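Gillari White Bucket, Large

Price on request. Pickup from the Plistard counter or sent with your next order.

We'll start with what we don't believe. The maker's leaflet says this bucket "transforms tidying." It's a bucket. It's white, it's plastic, it has a rounded rim, and things stay in it until you take them out. We sell it because people kept asking for something big enough to clear the top of a dresser in one trip, and the folding fabric bins we used to carry fell over.

The leaflet also promises 3000 uses. We asked how a use was counted and are still waiting to hear. Athina Galanis, who does our buying, ordered 200 anyway on the strength of the rim, which she found comfortable to grip when the bucket was full. 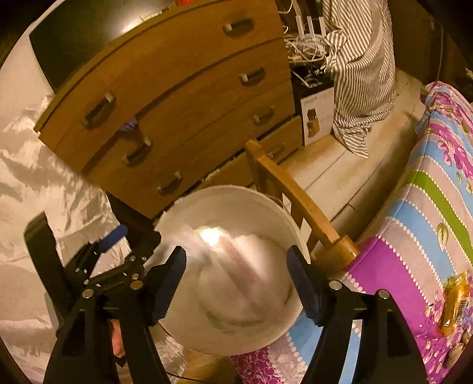

Bedrooms are where most of them end up, going by what customers tell us. Stand it on the floor by the chest of drawers, empty one drawer into it, sort, put back what you want, then do the next. Emptying all the drawers at once is a popular method online. We've tried it and ended up sleeping next to the pile.

What it won't do: it has no lid and no dividers. Small things sink to the bottom, so socks and chargers want a bag of their own. The white shows dirt early. Wipe it with dish soap and skip the scouring pad.

Koutsoukos makes a similar one that costs more. Chak-lun Tam in our warehouse used both through January and couldn't give us a reason to pay the difference.

Returns: 3 weeks, unused, with receipt. Restock due Tuesday.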